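Nurnen Campaign Desk: User Guide
Section 4. Setting up a customer survey

Use this section to build a short survey, send it to a contact list and read the replies. You need an Editor or Owner account. If your account is set to Viewer, ask the Owner to change it under Settings > People before you start.

4.1 Before you begin

Import your contact list first (see Section 3). Each contact must have an email address and a marketing consent date. Contacts without a consent date are left out of the mailing and appear in the Skipped tab.

Note: The Starter plan allows 360 survey emails a month. Reminders count towards this figure.

4.2 Create the survey

1. Open Surveys and select New survey.
2. Type a working title. Customers do not see it. Put the month and the branch in the title, for example "March, Hosville shop".
3. Choose a template or select Blank.
4. Add your questions. Drag the handle on the left to change the order.
5. Set each question to Required or Optional.
6. Select Save draft.

Caution: Changing the answer type of a question after the survey has gone out deletes every reply to that question. The replies cannot be restored.

4.3 Choose who receives it

1. Open the Audience tab.
2. Select a list. To send to part of a list, select Add filter and choose branch, last purchase or postcode.
3. Check the total at the foot of the page. A list of 545 contacts will not go out on the Starter plan in one month. Add a filter or change plan.
4. Select Confirm audience.

4.4 Send a test

1. Select Send test and enter your own address.
2. Open the test on a phone and on a computer.
3. Answer every question and press Submit.
4. Return to the draft and delete your test reply under Replies > Test.

If the test does not arrive, look in your junk folder, then check the sender address under Settings > Email.

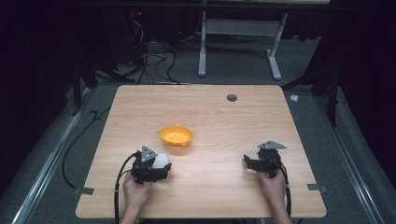

4.5 Send and remind

1. Select Schedule and pick a date and time. Times follow the branch time zone.
2. Switch Reminder on or off. A reminder goes only to people who have not replied.
3. Select Send.

To stop a mailing that is in progress, select Pause. Emails that have already left cannot be recalled.

4.6 Read the replies

Charts appear once 29 replies are in. Until then, replies are shown as a plain list. To share the results, select Export and choose PDF or spreadsheet. Names and email addresses are left out of the export unless you tick Include contact details.

For reading results by branch, go to Section 5.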